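Amundsen Laboratory, Food Handling Station
Duty Diary, 28 April 2026

Work on the sandwich task resumed this morning and was suspended at cycle 622, when the right arm failed to stop on a grip fault. The controller reported excess force at the fingers and logged the fault correctly. The arm then continued along its planned path for 2 seconds before the brakes engaged. No person was within reach and no injury occurred. The matter is nonetheless recorded as a safety event, as the stop is required to follow the fault without delay.

Power to both arms was removed at the wall switch and the station was left untouched until the log had been copied. The emergency stop button was tested afterward and worked on each of 4 attempts. The fault therefore appears to lie in the automatic stop and not in the manual one. The Nomon controller received a software update in December, and the release note mentions a change to the way grip faults are queued. A report has been sent to the Stovcombe office with a request for the earlier version.

The cable run on the right arm was also inspected. The outer covering is sound. The connector at the wrist was found seated but not fully locked, and this has been entered as a separate item.

Until a reply is received, the arms may be run at reduced speed only, with one operator at the button and no hands over the table while the power is on. Bread and jam may be set out or replaced only after the power has been removed.
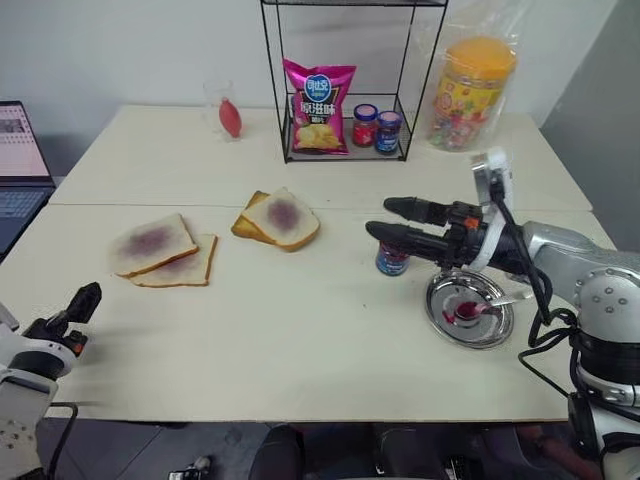 The same rule applies to the spoon and plate, which staff have been in the habit of straightening between cycles. That practice is to end today. The Zutodley demonstration has been postponed, and the 18 trials still owed under the test plan will be carried over. The fault log is stored with the station records. Remaining for tomorrow: lock the wrist connector, repeat the stop test at low speed, and call Stovcombe if no answer has come by noon.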